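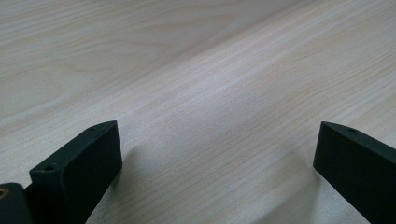

Monday in court two: a thread

Right, I'm back from the magistrates' court at Vukholm and my feet are soaked, but I said I'd post what happened so here goes. 12/01/2015, for anyone keeping a diary of this saga.

Quick recap if you're new. Arturo Messina ran the Killach lettings office on the high street. He took deposits off tenants and was meant to put them in a protected scheme. The charge is that he didn't, and that the money went on his own bills. He denies it.

It was listed for ten. We got going at twenty to twelve. There were 13 of us in the public seats, mostly old tenants, plus a man who'd come in for a parking fine and stayed (I think he enjoyed it!)

The prosecutor went through it at a fair old lick. She says 18 tenants are out of pocket, all from October onwards, and that's only the ones who've made statements. I've had messages from more, so please, PLEASE ring the police if you're one of them. Telling me doesn't count.

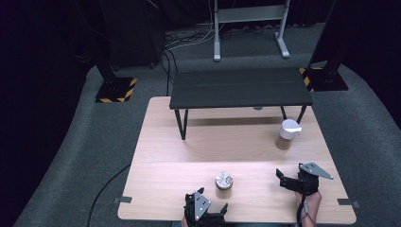 Hamann Tenants' Group – Court Watch

His solicitor asked for more time to go through the bank papers. Bit of grumbling behind me at that. The bench went out for roughly 20 minutes, came back and said yes.

Bail carries on as before. He has to live at his home address, hand over his passport and keep away from the witnesses. That last one was read out twice, quite slowly.

It's going up to the Crown Court, so a judge and jury. No date yet. The usher reckoned spring but she did say don't hold her to it.

A few of you asked if you'll get your £100 holding fee back. I don't know, sorry. Nothing was said about it today and I'm not going to guess.

Please don't post about whether he did it. There'll be a jury and I'd rather not be the reason it falls over. I'll be deleting replies if I have to.

Tea at Mistis next time for anyone coming along, they open at eight and it's two doors down from the court

Recent threads
Bailiffs at the door: what they can and can't do
Hamann car park thefts, second man charged
Giving a witness statement, my notes
Vukholm court opening hours over the holidays
Lost your deposit paperwork? Start with this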